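3. The sponge and the table it lives on

3.1 Why I settled on one sort of sponge

I'd planned to let every kitchen in the Ilska study use whatever it already had by the sink, and that plan lasted until the pilot. People own all sorts! Cloths cut from old towels, brushes, those flat cellulose things that go stiff as toast overnight, and in one kitchen a bath sponge that had come down in the world. The diaries were lovely to read but I couldn't compare one with another, so for the main round I handed out the same thing to all 16 kitchens: an ordinary two-layer sponge, foam on one side and a thin scouring layer on the other, bought in one go from the hardware shop in Utness.

I care mostly about the foam. The scouring layer gets all the attention in the older literature on washing up (scratches, coatings, burnt milk), but on a table it hardly gets used. In the diaries the foam side did the wiping and the rough side came out for jam, candle wax and dried porridge. What matters with foam is how it gives when you take hold of it by the sides. Someone with a light hand leaves most of the water in the middle of the sponge, and then wonders why the table is still streaky ten minutes later. Someone who grips hard drops a puddle before they've started. I ended up giving everybody the same instruction, which was to wring it over the sink, let it spring back, and only then walk over to the table.

Yellow was a practical choice as well. I wanted a colour that would show up against pale wood, and that would show the dirt too, so that people could write down honestly when they thought a sponge was past it.
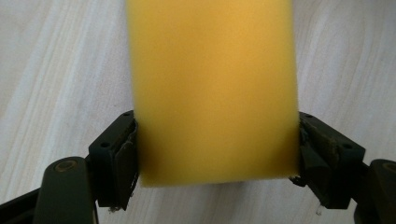
3.2 The table top

Most of our kitchens had pale tables, and I'll admit I used to think a pale table was the easy case. It's a nuisance. The grain on a light top runs in fine, close streaks, and a streak left by a sponge looks much like a streak that grew there. My first attempt at scoring how clean a table looked was a simple grid, and I kept marking grain as smear. After an embarrassing afternoon of this I switched to looking along the grain and then across it, with the window to one side, and only counting a mark if it stayed put both times.

Specks were another headache. A crumb of pepper or coffee can sit on a pale table for days and get wiped round, and I found it hard to tell one from a small dark fleck that belongs to the surface. The rule we used was plain enough: press a damp fingertip on it, and if it comes up, it's dirt. The diary keepers took to this with real enthusiasm — one of them wrote that she now does it in cafés.

Shadow gave me trouble too. A soft band of shade lying over a light top greys the wood just enough to look like a patch that hasn't dried, and I've been fooled by it more than once. We asked people to score the table in the morning if they could, and with the lamp off. 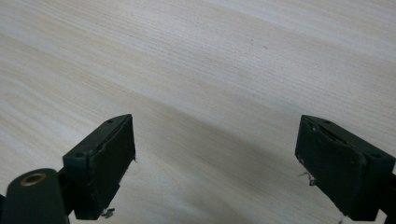
I should say something about the finish. Three of the tables had been treated with Beltari oil by their owners, and the rest were a mixture of varnished tops and tops that no one could tell me anything about. I didn't strip or refinish any of them. This was a study of kitchens people eat in, and I'd rather have a messy answer about real tables than a tidy one about test boards. The oiled tops did seem to hold on to tea rings for longer, but three tables aren't much to lean on and I've left them out of the comparison in section 4.

3.3 Where the sponge gets put down

Now for the bit I enjoyed most. We collected 800 diary entries in all, and I'd asked people to note where the sponge was when they finished. I expected "sink" over and over. In 69 entries it was left on the table, and once I'd read those through I could see there were different kinds of leaving. Sometimes the phone rang. Sometimes the wiper meant to come back for the far end. And quite often the sponge had simply been parked, scourer to one side, as if the table were a perfectly good home for it.

A parked sponge matters for a dull reason: the wood underneath stays damp. I tried this out on my own table with a fresh sponge, wrung as instructed and left lying flat for 50 minutes, and the oblong it left behind took the rest of the morning to fade. Laid foam side down it was worse, which surprised no one in my house except me.

Which way round it goes is worth recording, so the diary sheet now has a small drawing to tick. Figure 2 has the sponge lying flat on a pale top, turned slightly, with the dark blue scouring layer along one long edge.

Figure 2. Two-layer sponge on a pale table top. Yellow foam, dark blue scouring layer.

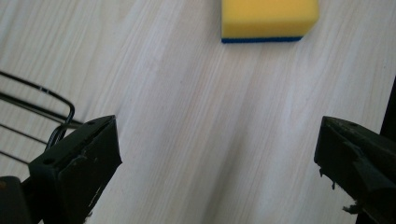
Kitchens and Materials Group, Department of Home Studies, Utness

For the scoring itself I used a shortened version of the Dong table scale, which runs from "would eat off it" to "would put newspaper down first". I dropped the two middle steps as the diary keepers couldn't tell them apart (nor could I). Each table was scored before wiping, just after, and again once it had dried, and it's the last of those scores I trust. Just after wiping, every table looks marvellous.
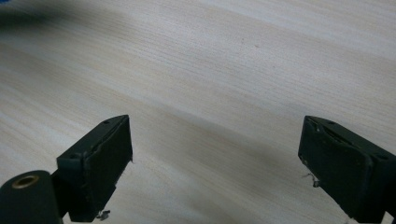 The dried scores also changed how people wiped. By the second week, several of the diaries mention going with the grain, something I hadn't asked for and had rather hoped to test separately. I can't untangle that now. What I've done is split the entries by week, and the first week, before the habit spread, is the one used in Table 3. Readers who want the later weeks will find them in the appendix, with the spelling left as the diary keepers had it.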